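Small bins, small bags

Nov 30, 2023

I have been meaning to write up the bin arrangement since April, when we moved into the flat and I threw away the two pedal bins that came with it. Both had the same fault. The lid hinge on a cheap pedal bin is a plastic pin in a plastic socket, and once the socket opens up the lid stops closing flat. After that you own an open bin with a lid hanging off the back of it.

The replacements are plain open bins with no lid, no pedal and no inner bucket. The kitchen is the exception and still has a lidded one, a Voretti, as food waste needs it. Everything below concerns dry rubbish only: paper, wrappers, cartons, tissues, till receipts.

Choosing a size took longer than it should have. Manufacturers quote capacity to the rim, but the usable figure is lower, as dry rubbish does not pack. A carton dropped in whole takes up its full volume until somebody flattens it. I tried a large Doltico bin in the bedroom for the first few weeks and found that it was never full, so it was never emptied, and things stayed in it far longer than they ought to. A smaller bin fills sooner and gets dealt with. My preference is now for the smallest bin that will last from one collection to the next.

Shape matters a little. A round bin leaves a gap against the wall and tips more easily when knocked with a foot. A square one sits flush but has corners that collect dust and are awkward to wipe. A square with rounded corners is a fair compromise. A cloth goes round the inside in one pass, and a standard bag, if you use one, folds over the rim without splitting.

On bags: I bought a box from Nyitrai in the spring and kept a note of what we used, which I accept is not normal behaviour. The conclusion was that lining a bin for dry paper is mostly a waste of a bag. We now line the bathroom bin and the kitchen bin and leave the others bare. They are tipped into one larger sack on the way to the door – one bag for the flat instead of one per room. Gangadharan Bhat, who lives below us and has strong views on the communal store, pointed out that loose paper blows about when the sack is not tied, so the sack is tied.

The order of the round is fixed. Bedroom first, then the desk, then the hall, then the bathroom, and the kitchen last. Doing the kitchen last means that the heaviest bag is carried the shortest distance. The whole thing takes 4 minutes if the cartons have been flattened beforehand, and rather longer if they have not.

Position is the part I got wrong twice. Behind the door the bedroom bin was hit whenever the door opened, and next to the wardrobe it was too far from where the rubbish is produced, so wrappers ended up on the windowsill. It now stands out by the bed, within reach. The contents are typical of the room: a small dark blue carton, some crumpled white paper, a crinkled wrapper and a printed packet, with plenty of space above them. The purple bedding hangs low on that side, and its corner has to be tucked up before vacuuming. 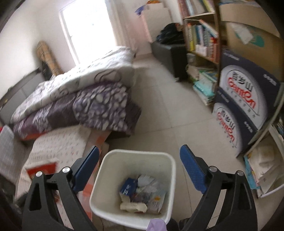
Cleaning is simple enough. Warm water, a drop of washing-up liquid, a soft cloth, then upside down on the bath mat until dry. I avoid anything abrasive on white plastic, as the scratches hold dirt and will not come out afterwards. Kekeli Ametepe asked whether the bare bins smell. With dry rubbish they have not so far, provided fruit peel goes to the kitchen.

The remaining job is the hall bin, a metal Standbridge with a rolled rim that has started to rust at the seam. I shall try a coat of clear lacquer on it before replacing it.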